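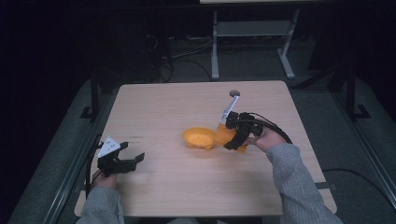 Ettore Serra wrote to me after my last post that a person should pray in the language of her mother and leave the other languages for shopping and the tax office. He said it more politely than this, but that was the meaning. He also said that when he prays in English he feels he is filling in a form.

I have thought about his letter for most of September, and I want to answer it here, where others can disagree with both of us.

I grew up in Ciltska with a psalter that had belonged to my grandmother. It was printed by Hamann, a small house which no longer exists, on paper so thin that you read the next page through the one you are on. I know large parts of that book by heart, and I did not choose to. We read a psalm before supper, and if supper was late we read two. When I came to Corness I had the book in my hand luggage, and for the first four years I prayed only from it. So in those years I would have agreed with Ettore completely.

What changed was a very small thing. The parish here has a morning reading at half past six, before people go to work. There is no priest and no music, we only read a psalm in turns, one verse each, around the circle. One morning the woman beside me told me it would be Psalm 62, and I was happy, for this is one I know well, the one about being thirsty in a dry land and looking for God early in the morning. I prepared it in my head. Then the first reader began, and it was a different psalm altogether. It was the one about the soul that waits, and the wall that is leaning, and the warning not to set your heart on riches if they increase.

Many of you know the reason already. My grandmother's book follows the Greek numbers, and the English Bible on the chairs follows the Hebrew ones, so for most of the psalter my numbers are one behind. My 62 is their 63. My 50 is their 51, the great one of repentance, and I had been looking up the wrong page for that too, and wondering why the Americans were so fond of it. I felt foolish for one or two verses. Then it was my turn to read, and I had to read a verse I did not know was coming, in a language where I must still look carefully at every word. I heard it. I do not know how to say this in a better way. I had read that psalm under its other number perhaps every month of my life, and I had not heard it for a long time.

When you know a prayer from childhood it carries you, and this is a great gift. On the night my father died I could not have made one sentence of my own, and the old words came without being asked. Ettore is right about this and I would not take it from anybody. But it is also true that the same words can run by themselves while I think about whether I locked the car. I can reach the end of a psalm in my own language and have no memory of the middle. In English this does not happen to me. I am too slow. If there is a verse about enemies, I must stand in front of it and see that it is about enemies, and ask who they are and if I really want those things to happen to them.

The hard verses are harder in English, I should say this too. There are lines which in the old translation sound like bells in another village. They are so dressed up in old grammar that you do not notice what is being asked for. The English we use in the morning is plain, and the request is plain also. A man in our group closes his book at certain verses and lets the next person read. We do not speak about it. Some mornings I would like to do the same, but I think for me it is better to read them.

There is one more point in Ettore's letter, about singing. He wrote that you may read in a foreign language but you cannot sing in it, since the melody and the words are one thing. Here I am less certain. Our hymnal in Corness is a thick blue book of 900 pages, and for a long time I opened it only out of politeness. I knew none of it. Then one Sunday they announced number 796, and the organ began to play a tune I had known since I was small. The words were completely different. At home it is an evening hymn about the lamp and the closed door, and here it is sung at harvest. I stood with my mouth open and could not decide which one to sing. In the end I sang the English for two verses and then in the last verse I went home, quietly, and the woman in front turned and smiled. I have asked two people since then who the tune belonged to first, and I received two answers, so if a reader knows something about this I would be grateful.

My habit now is as follows, and I do not recommend it to anyone in particular. In the morning I read in English with the others. Afterward three or four of us usually go to Mika for coffee, where the conversation is mostly about children and knees. In the evening I take the Hamann psalter, and I read the same psalm again, with its other number. I have written the English numbers in pencil in the margin. My grandmother would not have allowed a pencil near that book, and I thought about it for a week before I did it. I pressed very lightly.

I have noticed that certain words do not meet each other. The English has "mercy" in places where our book uses two separate words, one for the mercy of a judge and one which is closer to what a mother has for a child who is sick. When I read "have mercy" in the morning I do not know which one I am asking for. I asked our pastor about the Hebrew, and he drew something on a napkin and promised to lend me a commentary. I am still waiting for it, and I mention it here in case he reads my blog.

To Ettore I would answer that I do fill in the form sometimes, yes. I write my name slowly and I check each line. But I remember that my first prayers were also like this, when I was five and following my grandmother's finger under the words, and she did not let me go faster than the finger.

Next time I will write about the evening hymn, with my own translation of the words, if I manage to make the third verse rhyme. At the moment it ends on "oven" and I am not satisfied.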